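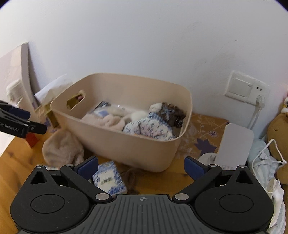 Fig. 4. Soft toy bin, partly loaded. Handle cutout on the side, pile stays loose.

SECTION 4 -- SOFT TOYS, DOLL CLOTHES, SMALL BOXES

12 shares 3 comments

Read Section 2 first if you haven't washed anything yet. Dirty stuff does not go in the bin. Sort first, bin second.

You need:
One big plastic bin, rounded corners if you have it (square ones snag plush)
A table by a wall
Paper tape, marker
Two zip bags, quart size
A trash bag, for the stuff you already know about

4.1 Setting up

1. Clear a spot on the table. Push the bin up near the wall so it doesn't slide off the back when you drop things in.

2. Turn it at an angle. Long side facing you is fine too, but angled you can reach the far corner without leaning over the pile.

3. Check the handles. If they're open cutouts, anything smaller than the slot can work its way out in the car. Doll shoes, hair clips, loose buttons -- zip bag.

4. Wipe inside, let it dry all the way. Ten minutes with the lid off, longer if the weather's sticky.

CAUTION: Don't bin anything damp. Not even a little damp. Plush holds water in the middle where you can't feel it. Squeeze hard, hold to your cheek, if it's cool it's not dry.

4.2 Loading

Order matters less than people think, but do it like this:

1. Flat things first, stood up against the inside wall. Folders, thin books, fabric pouches. They go in a back corner and stay there.

2. Big plush next. Middle of the bin. Don't fold, don't squash down, just set it in and let it find its own shape.

3. Small plush in the gaps around it.

4. Doll clothes and printed cotton on top or down one side, folded once. Anything with gingham or trim, fold so the trim is on the outside edge. Easier to find later without digging.

5. Anything with doll hair or long curly pile goes at one END of the bin, not the middle. Ribbon side up. Hair under weight mats and then you are combing for an hour. Ask me how I know.

6. Stop one hand below the rim. Lid should close without you leaning on it.

NOTE: Ribbon bows come untied. If it matters, one stitch through the knot before packing. Light thread. Takes a minute.

NOTE: White plush next to dark printed fabric -- put a pillowcase between. Most prints are fine. The one that isn't will be next to the white one.

4.3 What stays out

Leave these on the table until the bin is closed:

- Small cardboard boxes. They get crushed, and the corners poke the plush. Go in the Bouzid carton with the games (Section 5).
- Cord, mesh, netting, string bags. Tangles with everything. Roll it, tape it, zip bag number two.
- Plush that wont fit under the hand line. Second bin. Don't force it.
- Paper bits, tags, cards. Envelope, name on the front.

CAUTION: Check under the plush on the table before you wipe down. Small flat things hide there. We lost a whole sheet of name tags that way at Larenstead.

4.4 Labeling

1. Tape on the short end, not the lid. Lids get swapped.

2. Write: what's in it, who it's for, bin number. "SOFT / Nabila / 6" is enough. No essays.

3. Same number on the master sheet. If it's not on the sheet Kenza won't know to load it.

4. Second label inside, under the lid, face up. Tape peels in a hot garage.

4.5 Storing

Shelf, not floor. Away from the heater. Don't stack more then two high, the bottom rim starts to bow.

Open and air them once in September, then again when the heat goes on. Lid off for an afternoon. If it smells like a basement, everything comes out and you start over at 4.1. Sorry.

If bins are going to the Lusden house instead of the garage, skip the zip bags and use the little drawstring ones, she prefers them.

4.6 Quick fixes

Lid won't close -- take out one thing, not five. Usually it's the big one in the middle sitting on something hard.

Matted pile -- soft brush, dry, go with the grain. No water until you've tried dry.

Crease in a plush face or ear -- leave it out overnight, comes back on its own mostly. Steam from a kettle if not, hold it well back. Never an iron.

Can't find the thing you need -- check the corners, then the flat stuff at the back.

Questions about the sheet go to Kenza Helmy, questions about what's being kept go to Nabila Bensaid. Not me please, I'm just doing the bins.

Next: Section 5, Games and Puzzles

346 views Share Print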